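How a Robot Arm Picks Stuff Up
A kid's guide from the Pirndale shared workshop
by Darnell Mbeki

OK so. Kids keep coming up to our bench and asking the same thing. "Does it know what it's doing?" Good question. Short answer, no. Long answer, keep reading. I'm writing this fast between jobs so if a word is spelled funny, tell me at the bench.

What we're building

A small robot arm. Made from wood, screws, six little motors and a lot of tape. Its name is Tillman. It lives on the back bench at the Pirndale workshop, next to the glue. We want Tillman to tidy up tools. You leave a wrench out, Tillman picks it up and puts it in the tray. That's the whole dream.

Right now Tillman can wave. And knock over cups.

First, what's an arm?

Hold your own arm out. Go on. Bend your elbow. Now your wrist. Now shrug your shoulder. Every place that bends is called a joint. Robot arms have joints too, and each one has a motor to turn it. The hard parts in between are called links. Your links are bones. Tillman's links are bits of an old bed frame.

At the far end there's a hand. Robot people say "gripper." A lot of grippers have just two fingers, and they slide together like when you pinch a cracker. Two is plenty! Try it. Pick up a pencil with your thumb and one finger. See? Now try tying your shoe like that. Yeah. Not so good.

Words to know

Joint: a part that bends or turns.
Link: the stiff part between two joints.
Base: the bottom, the part that stays put.
Gripper: the hand.
Program: the list of steps a person writes for the robot.
Simulator: a pretend world inside a computer. More on this in a minute, it's the best bit.

How does it know where to go?

It doesn't know like you know. You see a cookie, your hand goes to the cookie. You don't do math first. (Well your brain sort of does, but it never tells you.)

A robot needs numbers. How far to turn the shoulder. How far to turn the elbow. If the elbow turns a bit too much, the hand ends up in the wrong spot. And the longer the arm, the worse it gets. A tiny mistake at the shoulder is a big mistake at the fingers.

Try this at home. Get a broom. Hold it straight out by the handle end, and wiggle your hand a tiny bit. Look at the other end go! Big swing. That's Tillman's problem, all day long. (Check for lamps first. And brothers.)

Practice in a pretend room

So. Real robots break. They also break other stuff. Our first test, Tillman came down too fast and bent a finger. New finger, a whole evening. Second test, other finger.

Then we got smart and used a simulator. It's like a video game, only you're not trying to win, you're trying to find out what goes wrong. The computer draws a room and an arm, and does the pushing and falling for you. Crash the arm? Press reset. No glue.

We keep ours on the old workshop laptop, in a folder called Honmont. Don't ask me why, it was called that when I got here. The arm in it is way fancier than Tillman. Doesn't matter. The moves are the same idea: reach over, point down, lower, pinch, lift.
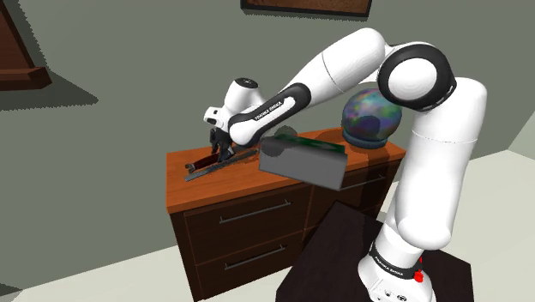 Fingers over the tool, not gripping yet. The globe at the back is NOT the target!

Look at the gripper in there. It's pointing down. That's on purpose. If you come at a flat thing from the side, your fingers bump into the table, or they shove the thing away from you. Come from the top and you've got a finger for each side of it.

Your turn. Put a ruler flat on a table. Try to pick it up from the side, with two fingers, no sliding it to the edge. That's cheating and I can see you. Now try from above, pinching the long sides. Easier, right?

Also see the gray box on the dresser? It's there too, so the program has to think about it. The arm can't just swing anywhere it likes. It has to pick a path that misses the other stuff. Same as when you reach for the ketchup and there's a full glass of milk in the way. You go around. Or over. Or you don't, and then there's milk.

The five steps

We wrote these on the wall over the bench in marker. Every pick goes like this.

1. Go above. Get the hand over the tool, up high, fingers open.
2. Turn. Twist the wrist till the fingers are on the two long sides.
3. Go down. Slow. Slower than you want.
4. Pinch. Close the fingers till they stop.
5. Lift. Straight up, a little way, then wait a second.

Number 2 is the one everybody forgets. A long skinny tool might be lying any which way. If the fingers are lined up with it the wrong way, they try to grab it end to end, and the gripper doesn't open that wide. Nothing to grab. So the wrist has to turn. You do this all the time without thinking, watch your hand next time you grab a toothbrush.

And the wait in number 5, that's so we can see if it slips. If it drops from a little way up, no big deal. From way up, dent in the bench. We have dents.

Where do you pinch it?

In the middle? Sometimes. But lots of tools are heavier at one end. Hold a hammer by the tip of the handle, then hold it up near the head. Feels totally different, same hammer.

There's a spot where it balances. Find it like this. Lay a ruler across one finger and scoot it till it doesn't tip. There. Now stick a blob of clay on one end and find the spot again. It moved! It went toward the clay.

Robot has the same trouble. Grab too far from the balance spot and the heavy end droops, and then the tool spins in the fingers and falls out. So we try to aim near the balance spot. In the pretend room you can try one place, reset, try another. We did 116 tries on one wrench. I got snacks in the middle.

Why do pretend and real not match?

Because a computer room is too neat. A computer floor is flat unless you tell it not to be. Our bench isn't flat. There's old paint on it, and a sticky bit that I think was juice. Real wrenches get greasy. Real motors get warm and tired-ish. Sometimes stuff in a simulator even floats a little, or pokes into other stuff, when the person building the room put it a tiny bit off. You can't do that on a real dresser.

So when a move works in the computer we say "great, maybe." Then we try it on Tillman with a sponge. Then a wood stick. Then a real wrench, the small one.

On our last test day Tillman got 12 sponges out of 20. The misses were mostly me, I had a number backwards. Minus where it should of been plus. Arm went the other way and said hello to the wall.

Make your own gripper

No motors needed. You want:

Two craft sticks
One clothespin, the kind with a spring
Tape
Two rubber bands

Tape one stick to each side of the clothespin, along the legs, so they stick out past the end that bites. Wrap a rubber band around the tip of each stick, lots of times. Squeeze the pin to open. Let go to pinch.

Now put some stuff on a table. A crayon, a sock, a spoon, a grape. Go above, turn, down, pinch, lift. Say it out loud if you want, we do.

Next take the rubber bands off and try the spoon again. Slippy! Rubber is grabby and bare wood isn't so much. Tillman's fingers have bits of bike tube on them for the same reason.

Want it harder? Close one eye. Or have a friend be the program. They tell you "left, left, down, stop, pinch" and you keep both eyes shut and only do what they say. You'll find out really quick how careful a program has to be. "Over a bit" means nothing to a robot. How much is a bit?

Rules at our bench

Hands back when the light on Tillman's board is on.
Long hair tied up. Sleeves too, the floppy ones.
Ask a grownup before you plug anything in.
If it's doing something weird, hit the big button. You won't be in trouble. Hitting it is always OK.
Don't feed Tillman. He has had a raisin in his elbow since April.

Stuff kids asked me

Is it alive? No. It's motors and a list of steps.

Can it see? Ours can't. We tell it where the tool is. Some robots use cameras and work it out, and that's a whole other page that I haven't writen yet.

Could it beat me at arm wrestling? Tillman, no way, you'd pull his arm off. Please don't. Big factory arms, yes, easy, that's why they often have fences.

Does it get bored? I do. It doesn't.

Can I drive the pretend one? Yes! Ask at the desk for the laptop. Take turns. Put it back on the charger after, the battery's bad.

What's next

New wrist. The old one wobbles. I've got a better motor coming from Brondwood, the surplus place, and a bag of screws that might fit. After that we try the tray, since picking up is only half of tidying, you've got to put it down too without dropping it on somebody's sandwich.

If you build the clothespin one, bring it in. There's a shelf by the door for them.

Page last changed 2026-01-26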